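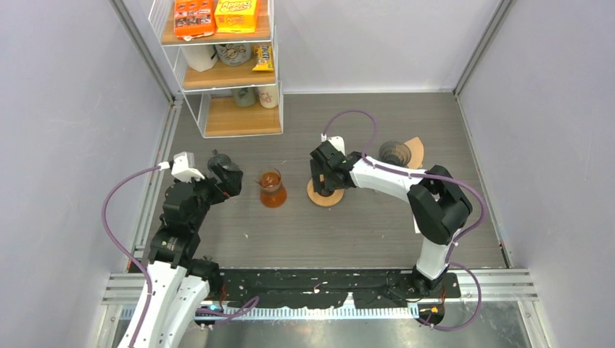 3 min read

I've been thinking about breakfast a lot since February, when my sister-in-law Gemma Pace came to stay and announced on her first morning that she hadn't eaten cereal in years. Years! She has toast, standing up, over the sink. I grew up in a house where the cereal got its own shelf and you could tell what kind of week my mother was having by what was on it, so this was hard for me to hear.

Anyway, it got me going. I asked in the last newsletter what you all ate before school as kids, and wow, you people have feelings. Kátia Arruda wrote me a full page about her grandmother's cornbread in Brivelcombe, cut in squares and split and toasted in butter, with coffee that was mostly milk (she was six). She says she has tried to make it ever since and it always comes out too dry. I asked if she was using buttermilk and she hasn't answered, so I'm guessing no.

A lot of you brought up the sweet stuff. Apple Jacks got plenty of love, and there was a small fight over whether you drink the milk at the end or pour it out. Drink it. I can't believe we have to discuss this. One reader's dad used to mix the last of every box together in a big bowl on Saturdays and call it "the end of the line," and I'm stealing that.

My own thing now is oatmeal, and I've gotten a little boring about it. I use 100 grams of oats for the two of us, 200 of water and then a good glug of milk near the end, plus a pinch of salt at the start. If you forget the salt you can add it later but it isn't the same. Then brown sugar, or a sliced banana if there's one that needs using. I let it sit with the lid on while I find my glasses. On cold mornings I grate in half an apple, skin and all.

I did try the make-ahead kind in jars, the whole week lined up in the fridge, and by the third day I was eating toast over the sink like Gemma. Maybe some people like cold oats. If you're one of them, write and tell me what you put in yours, since mine tasted like wet cardboard with raisins.

The breakfast swap at Feltbridge is on March 12, 2022, in the big room, doors open at 9. Bring something you can eat with a spoon or with your hands, and a copy of the recipe if there is one. We have 30 bowls and not nearly enough spoons, so please bring your own spoon. Coffee and tea are covered. If you have a waffle iron you trust, email me first so we don't blow the fuse like last time.

Next issue: eggs, and why I'm scared of poaching them.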